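Peel and stick wallpaper in a rental - worth it or not?
Home & Rental Forum > Walls and Paint

mudroom_kit
Posted October 15, 2019
Moving into a one bedroom in Stendden next month. The landlord says no paint but "removable wallpaper is fine." I want to do the wall behind the table in the eating area, 12 feet wide with one outlet. Walls are flat builder paint, orange peel texture but light. Has anyone put peel and stick over that and gotten it off again without losing the deposit? Deposit is $900 so I would like it back.

gravelpit7
It will come off. The question is what comes off with it. Flat builder paint is usually one thin coat over bare drywall, and the adhesive grabs the paint. I pulled a panel in my last place after two years and it took strips of paint down to the paper. Lost part of the deposit.

hallway_ana
Disagree with the above. I've done four rooms in rentals and had one bad spot, next to a radiator. Pull slowly, keep the panel folded back flat against itself, and warm it with a hair dryer as you go. If you yank it straight out from the wall, yes, you get strips.

gravelpit7
I did use a hair dryer. Depends on the paint more than the technique.

tollbooth
Texture is your bigger problem. Peel and stick only touches the high points on orange peel, so the edges start lifting at the seams. Mine let go in December when the heat came on and the air got dry. Put a sample on the wall and leave it for a couple of weeks before you order the whole thing.

mudroom_kit
OK, will do a sample. Any opinions on pattern? I like the big leaf prints but worry it will be too much in a small room. Was looking at the Planitz ones and the Tronden ones. Planitz is $42 a roll.

hallway_ana
Big leaves hide seams better than stripes or anything geometric. Check the repeat before you count rolls, because you waste a lot matching it.

secondcoat
I like leaf print. Keep the table dark and plain colors on top of it.
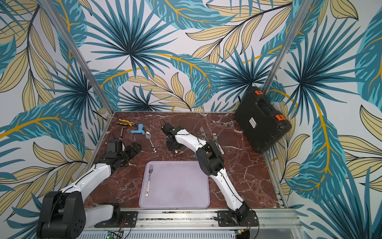 Leaf print on three sides, reddish-brown marble pattern top, lavender tray.

tollbooth
Three sides is a lot of leaf for me. One wall and stop.

secondcoat
She's only doing one wall. I was talking about the colors.

gravelpit7
The dark top does go with it. Still wouldn't stick it on flat paint. Get a big piece of thin plywood, paper that, and lean it behind the table. Goes with you when you move.

mudroom_kit
A 12 foot wall is a lot of plywood to get up the stairs. Samples ordered from both. Also asked the landlord what paint is on the walls and he said "white."

hallway_ana
Get the "removable is fine" part in writing while you're asking him things.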